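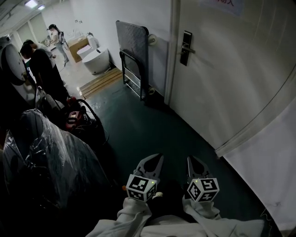 Ticket 2401
Queue: Manipulation Data – Collection Methods
Opened by: Hala Salem
Component: Holavcombe pose pipeline, door-opening task
Severity: 2
Status: Resolved, monitoring
Opened: February 11, 2018

Summary
Gripper width and relative finger pose are unreliable in episodes recorded at the corridor door. The fault appears during the approach to the lever handle and clears when the operator steps back. Episodes recorded at the table with the same tool are not affected.

Expected behavior
Both marker cubes are tracked from the head view for the whole approach. The distance between them gives the finger opening, and that value is stored with each frame of the tool view.

Observed behavior
The opening value jumps to its upper limit and stays there for up to 100 frames. In the replay the fingers appear to snap open just before contact with the handle. A policy trained on these episodes learned to release early, and this is how the fault came to our attention.

Steps to reproduce
1. Start a recording at the corridor entrance with the ceiling lights on in the far room only.
2. Hold the tool low and in front of the body, fingers apart.
3. Walk to the door and raise the tool to the height of the lever.
4. Compare the stored opening value with the tool view.

Investigation log

Entry 1. Camera clocks checked. The offset between the head view and the tool view was within tolerance at the start and end of every affected episode. Clock drift is ruled out.

Entry 2. Marker detection was run again offline with the Tustau detector at its default settings. Detection was good over the green floor and poor once the tool was level with the door. The exposure control on the head camera responds to the white door and darkens the markers beyond the detector's contrast limit.

Entry 3. The exposure ceiling was fixed at 2000 microseconds and the test was repeated. Dropouts became shorter but did not stop. The remaining ones occur when the operator turns the wrist and one cube hides the other.

Entry 4. The tool view was reviewed as a second source for the opening value. One marker on the arm segment stays in view of that camera at the door, even at a steep angle.

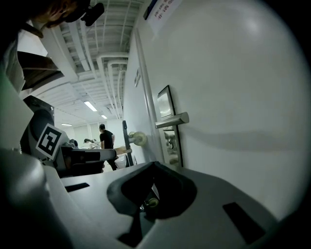

Tool view at the door, with the arm marker to the left and the lever handle to the right.

Entry 5. The Jakubowski filter was changed to accept a partial observation. When the head view loses a cube, the filter now holds the last confirmed opening and corrects it from the arm marker. It no longer falls back to the upper limit. A missing value is written as missing.

Entry 6. Affected episodes were processed again. Roughly two thirds were recovered in full. The others contain gaps too long to fill and have been moved to the excluded set – they are not to be used for training, but may be used to test the detector.

Root cause
The fallback value dates from the first table-top recordings made in October, when a lost marker nearly always meant that the fingers were fully open. The assumption does not hold for door handles. Automatic exposure made the fault frequent enough to affect training.

Resolution
Fixed exposure ceiling, revised fallback rule, and a new check that rejects any episode in which the opening value changes faster than the fingers can move.

Effect on reported results
The door-opening figures in the internal Bulby draft were obtained with the uncorrected data. They should be marked as provisional until the policy has been trained again. The table-top figures stand.

Open items
– Confirm the behavior of the arm marker with the corridor lights off.
– Add the exposure setting to the header of each recording.
– Retrain the door policy and attach the comparison to this ticket. Assigned to H. Salem.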